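Flarkisent Kitchen Kit, README / data card

Maintained by Afaf Hourani and Everett Nguyen-Tran. Last touched in August, before the Gremov unit went back for its joint check. Rough in places, fix as you go.

What it is

Drodora sells Flarkisent as an add-on kit for two-armed robots: mount hardware, control software, a starter set of kitchen recordings. We're reviewing it for purchase. This file covers the recordings we made with our own unit while trying it out, plus notes on the kit itself. Drodora's own starter set is NOT in here, license doesn't allow it. Ask Yulan if you need access.

What's in the folder

363 episodes, one folder each. Every folder has:

video_head (main view)
video_wrist_l, video_wrist_r
joints.csv, both arms, hands, legs
notes.txt, whatever the operator typed, often blank

2 operators, Reginald Ridgeway and Yulan Shen. 6 task families:

load_rack
unload_rack
sink_sort
counter_clear
handle_pull
free_play

free_play is leftovers. Don't train on it unless you've looked at it first.

Setup

Unzip, point DATA_ROOT at the top folder, run check_files. It complains about missing notes.txt, ignore that. If it complains about joints.csv, stop and tell Everett, that's a real problem. Old versions of the reader swap left and right wrist. Use the one shipped in tools/, not the one on the Drodora download page (as of August still the old one).

Timestamps are unit clock, not wall clock. The unit clock restarts on power cycle. Sort by folder name, never by timestamp.

Labels

Task name and a pass / fail / unsure flag. Flag is set by the operator straight after the episode. Reginald and Yulan don't agree on "unsure", he uses it a lot more. Afaf is going back over load_rack with one rule for both, the rest stays as is for now. No object boxes, no masks. Don't ask for them in the tracker please, it's there already.

Kit notes so far

Install took most of an afternoon. The manual assumes you've got the Cheng mount plate already, we didnt. Ezekiel got one over from the other building.

Teleop feels good. Small lag on the left hand when both wrist streams are on, fine with one off. The hand presets are the best bit of the whole kit: flat grip for plates, a pinch for small stuff, an open rest pose. Switching between them is one pedal.

Worse: the leg stance tool. It wants the feet parallel and won't save anything else. We ended up setting stance by hand and skipping the tool. Support says a fix is coming, no date.

Wrist view includes a lot of the hand's own hardware. Crop or mask as you like, we left it raw. Fingers have scuffs in some clips, so if your model keys on clean black plastic it will have a bad time.

Floor cables stay where they are between episodes unless notes.txt says otherwise.

Sample views, plate into rack, a wrist view, sink with toy veg:

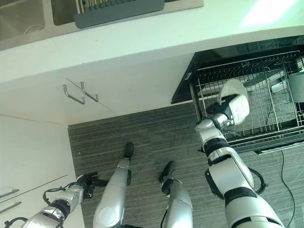
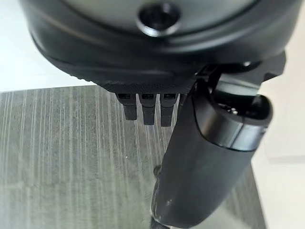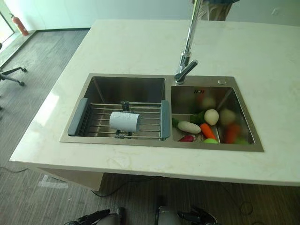 Known issues

Bright patches near the window side in the head stream. Auto exposure was on for the early folders and then locked, folder names with an L at the end are locked. Mixing them is OK for most things, not for anything color based.

People walk through. Trousers and shoes mostly. Faces are blurred where we found them; if you find one we missed, send the folder name to Afaf and don't share the clip.

handle_pull is thin. Good pulls, bad variety, nearly all the same cabinet. Treat as a smoke test.

Steel basins reflect whatever's in them, so detectors double count. Known, wont fix.

Price and support

Drodora quoted for 2 seats with a year of updates. Extra seats can be added later at the same rate, Ezekiel has that in writing. Support replies quickly in the morning and not much after lunch. Spare fingers are a separate order and the lead time is long, so if we buy, order the spares on the same day.

Where we are on the decision: Everett wants it for the hand presets alone, Yulan would rather wait for the stance fix. Afaf is writing up the cost side. Add your own comments to review.txt, not here.

Use

Internal only until the license question is settled. No copies on personal drives. If you put a clip in a slide deck, add the folder name in the corner so we can trace it.

TODO

finish load_rack relabel
merge the two reader branches
ask Drodora about the left hand lag
write the proper install steps (Ezekiel)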